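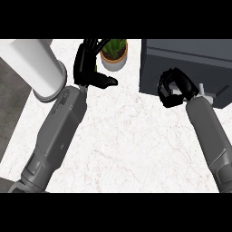
Section 4. Setting Up and Judging a Household Chore Trial

Canan Gezer
4 April 2023

This section covers the chore trials in the Adau two-arm package. Complete Section 3 (workspace limits and stop button) first. The trials run in the simulator before anything runs on real arms, and the steps below follow that order.

Read 4.1 even if you are in a hurry. Most of the support calls we get about chore trials come from people who expected a different answer to it.

4.1 What the arms can and can't do yet

People ask whether the arms can do housework. With this release, they can do pieces of it. Opening a cabinet by its handle is a piece. Moving a potted plant out of the way first is another piece. Tidying a room is a long chain of such pieces, and a chain fails as soon as one link does.

Our position at Clanska is as follows:

- Opening and closing doors and drawers: usable in simulation, supervised only on hardware.
- Picking up rigid items from a clear floor: usable in simulation, supervised only on hardware.
- Folding, wiping, pouring: not supported. Sample files are included for study.
- Anything near a stove, an open window, a pet or a child: do not attempt.

Shop-floor chores, such as emptying a parts bin or opening a supply locker, are somewhat easier than home chores. The locker stays where it was bolted. Kitchens get rearranged.

4.2 Before you begin

You will need:

- The Adau controller, with the July update or later installed
- The scene pack from Derkico (install it before the controller starts)
- At least 300 GB of free disk space if you plan to keep recordings
- A second person in the room for any hardware run

NOTE: The Tuncer hand and the standard two-finger gripper use different grasp files. Loading the wrong one does not cause an error message. The fingers will close in the wrong order and slip off small handles.

4.3 Loading a cabinet trial

1. Start the controller and wait for both arm lights in the status panel to turn green.
2. Open Scenes and choose a room that contains a cabinet. Start with one that has only a few loose objects on the floor.
3. Under Task, choose Open by Handle.
4. Click the handle you want the arm to use. The program marks the nearest arm as the working arm. To change this, click Swap.
5. Set the other arm to Hold or Park. Hold keeps it where it is. Park draws it back toward its base.
6. Set the number of attempts. The default is 12. Fewer than that will not tell you much.
7. Click Check Reach. If any part of the path turns red, move the base in small steps and check again.
8. Click Run.

CAUTION: Hold does not mean the second arm is ignored. It still takes up space, and a swinging door can strike it. If the door opens toward the second arm, use Park.

4.4 Setting the grip

Small knobs and latches are harder than bar handles. There is less to hold, and fingers that wrap around a knob also hide it from the camera, so the program is working partly from memory once the hand has closed.

1. In the Grip tab, set Approach Speed to Slow.
2. Set Closing Order to Thumb Last for knobs and All Together for bars.
3. Leave Grip Force on Auto for the first set of attempts.
4. If the hand slips, raise Grip Force by one level and run the full set again. Do not change any other setting at the same time.
5. If the hand holds but the door does not move, the trouble is usually the pull direction. Open the Pull tab and turn on Follow Hinge for doors or Straight Line for drawers.

NOTE: A front with a single seam can be read as either a door or a drawer. The program guesses. Check the guess in the Pull tab before you blame the grip.

4.5 Keeping objects out of the path

The planner treats every object in the scene as either Fixed, Movable or Fragile. Plants are set to Fragile, and the planner leaves a wide margin around them. In a tight room this margin may leave no path at all, and Check Reach will stay red wherever you put the base.

You have two choices:

a. Move the object in the scene editor and run the trial as a plain opening task.
b. Add a Clear Path step ahead of the opening task and let the other arm move the object.

Choice b is the more honest test of a chore, and the results will be worse. Güven Çetinkaya, who wrote the planner, suggests running both and keeping the scores apart. A drop in the second score tells you how much of the success came from a tidy room.

Round objects need special care. A cylinder lying on its side may roll when the arm brushes it. Set it to Fixed for your first trials.

4.6 Reading the results

When the set ends, the Results panel lists each attempt under one of these headings:

Complete. The door or drawer reached the target opening, and nothing Fragile was touched.
Partial. The handle was held and the front moved, but stopped short.
Grip lost. The hand closed and then came away.
Contact. Something other than the handle was touched with force.
Timeout. The attempt ran past its limit. The default is 300 seconds.

Do not count Partial as success. A person who finds the cabinet half open still has to walk over and open it. Also look at the Time column. An attempt that takes most of the limit may be marked Complete and still be of no use in a home.

4.7 Moving to real arms

Our bench team, led by Orhun Tekin, ran over 800 simulated openings before trying the task on hardware, and the first hardware attempts still went poorly. Real hinges stick. Real knobs turn a little on their screws. Plan for this.

1. Repeat the trial in simulation with Friction set to Varied.
2. Clear the area around the arms and empty the cabinet.
3. Put the second person at the stop button.
4. Run one attempt at a time. Turn Auto Repeat off.
5. After each attempt, check the knob or latch for looseness.
6. Write down every time a person had to step in, including small nudges.

WARNING: Never reach in to free a stuck handle while the arm is powered. Press Stop, wait for both lights to go out, and then open the fingers by hand using the release tab at the wrist.

4.8 Common problems

The working arm stops just short of the handle.
Run hand calibration again (Section 2.6). If the gap is the same each time, check that the correct hand is chosen.

The second arm moves when set to Hold.
Small movements are normal as it corrects its position. Large ones mean that Balance Assist is on. Turn it off.

The cabinet slides across the floor when the arm pulls.
In the scene editor, set the cabinet to Fixed. On hardware, fasten it to the wall.

Scores differ from one day to the next.
Check whether Random Start is on. If it is, save the start number with your results so that the set can be run again.

Related sections
Section 2.6 Calibrating the Hands
Section 3 Workspace Limits and Stop Button
Section 5 Drawer and Bin Trials for the Shop Floor
Section 6 Recording and Exporting Attempts (Gervasio Ledesma)
Appendix B Scene Editor Object Settings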